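How many cloth folding demos before it's worth training?

Posted by Ermelinda Macedo, Nov 4, 2019

We are recording cloth handling with two hand-held grippers, one in each hand. The task is to take a cloth out of a basket, lay it on the table and fold it. So far I have 100 takes, all done by me. The first model I trained reaches for the cloth fine but closes its jaws in the wrong place, usually too far in from the edge. Should I keep recording the same way or change something first?
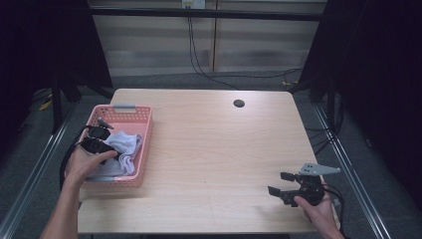 The task always starts with the cloth in the basket, and I don't arrange it much between takes. I pick with the left and keep the right one open and raised until there is something for it to take. The pink basket stays on the left side of the table every time. My cables run off both sides and I do have to watch that they don't pull on my wrists. Software is Jernasar, default settings.

3 replies

Bowen
More takes, always. We didn't get anything useful until March and we started the summer before.

Aslı Tekin
I would change something first. If one person records every take with the basket in one spot, the model learns that spot and that person's habits. Move the basket between takes, and turn it sometimes. Get someone else to do a share of them. On our project (Gunurik, towels and napkins) we had 4 people recording and the grasps got better before the total went up by much.

As for closing too far in, watch your own takes from the gripper camera and look at what is between the jaws when you close.
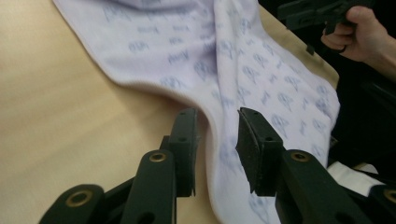
If you often grab a fold in the middle of the cloth because it is easy to reach, the model will do that too. Decide on a rule, such as hem or corner only, and throw out the takes that break it. I dropped 9 from one batch and retrained, and that fixed most of it. Also slow down right before you close. Fast grabs give you very few usable samples near the contact.

Garley
Agree with the above about the rule. Check your time sync as well. If the jaw signal lags the video you get the same symptom, and more data won't help.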